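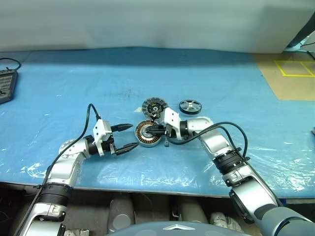

Stator, finned rotor housing and pulley on the blue table, plastic sheet down.

To: Suris small motors list
From: Mylene Evangelista
Subject: Re: Order of work when stripping a motor for cleaning

Thursday's digest had this from the Brudau end of the list:

> We have a batch of small motors coming in for cleaning and
> rewinding checks. Up to now each person has taken them apart
> their own way, and we end up with brackets and screws from one
> motor in the tray of another. Does anybody have a fixed layout
> for the bench? Also, do you cover the table or work on it bare?
> We have tried cardboard and it sheds fibers into everything.

We had the same trouble at Tagle and settled on a layout that has held up for 7 months now, so I'll write it out.

First, the cover. We use clear plastic sheeting over the blue table. It wrinkles and it throws glare back at you under the overhead lights, but it doesn't shed, and when it gets greasy you fold it in on itself and throw it out. We buy it in 100 foot rolls. Don't pull it tight and tape it all the way around. A taped sheet tears at the corners, and then you have a gap where small screws get underneath. Leave it loose and flatten only the part you are working on.

Second, the layout. The stator goes in the middle of the table, closest to you, because it gets handled the most. The rotor housing goes behind it. The pulley goes off to the right and farther back, where an elbow won't catch it. Brackets and other small hardware stay near the stator until they are bagged. One motor on the table at a time. If you have to stop for lunch, the whole motor goes in its tray, even if you only have ten minutes left on it.

On handling the stator: hold it by the ring and keep your tools off the copper. The enamel on the windings scratches more easily than people expect, and a scratch you can't see will show up later on the insulation test. We go over ours with a soft brush first, then a lint-free wipe. No compressed air above 30 psi.
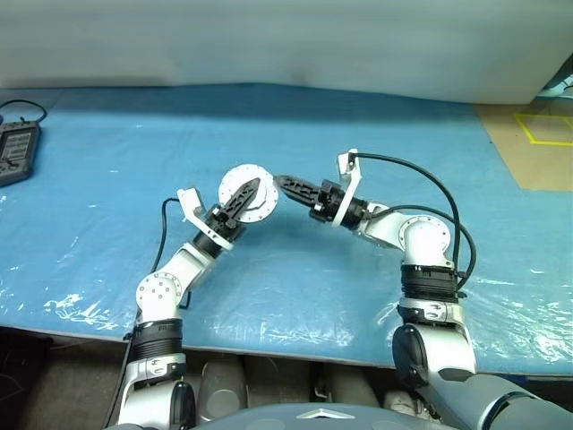
Round covers and discs get their own turn on the table after the motor is back in its tray. Lay them flat and check the rim holes one by one with a pin. Old thread locker likes to sit in there, and if you miss it the screw goes in crooked. Mark your starting hole with a grease pencil so you know when you have gone all the way around. White parts show fingerprints, so wipe them last.

For labels, we were using Plilalix tags and I can't say I recommend them for this. The adhesive lets go once there is any oil on the part. We still have most of a box of 200 if somebody wants them for dry storage. What we do now is write the job number on the bag and on the tray, and nothing goes on the part except whatever label it came with. Leave that one alone, even if it is dirty. You will want the numbers on it when you order bearings.

We have put 400 motors through this way and have had two mix-ups, both on days when there were two motors on the table.

I have the bench sheet as a one-page file. Write to me off list and I'll send it. I would also like to hear what people are using to clean rotor fins, as our brushes wear out too fast.

Mylene Evangelista
Tagle bench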